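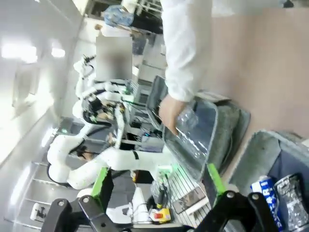
Wrist camera view from the two-finger gripper with the green pads, sorting bench at Bekthorpe.

Progress report, gripper comparison, 2024-04-17
To: Jarrah Katene, Onham

Hi Jarrah,

Good month on the whole! The McPhee suction head is finished and written up, and we're now well into the two-finger one. It's had 1,000 picks so far out of the 3,000 we promised you, mostly bottles, cans and foil packets.

The soft pads are my favourite so far. Crinkly bottles were awful with suction (it kept losing its seal on the creases) and the fingers just squash in and hold on. Cans are fine too, as long as we come in from the side. Foil is still a pain – if the packet's lying flat against the lining of the bin, the fingers skate straight over it, and I've tried 7 different approach angles now.

The wrist camera has been handy, though its picture comes through turned on its side and I keep tilting my head at the monitor. I'll fix that in the Zerketti controller when I get a spare arvo.

Money's on track. We're four days behind because of the late pad delivery, and I'd like to make that up before the end of April. Could you let me know whether you still want the glass jars included? If so I'll need to order heavier bins.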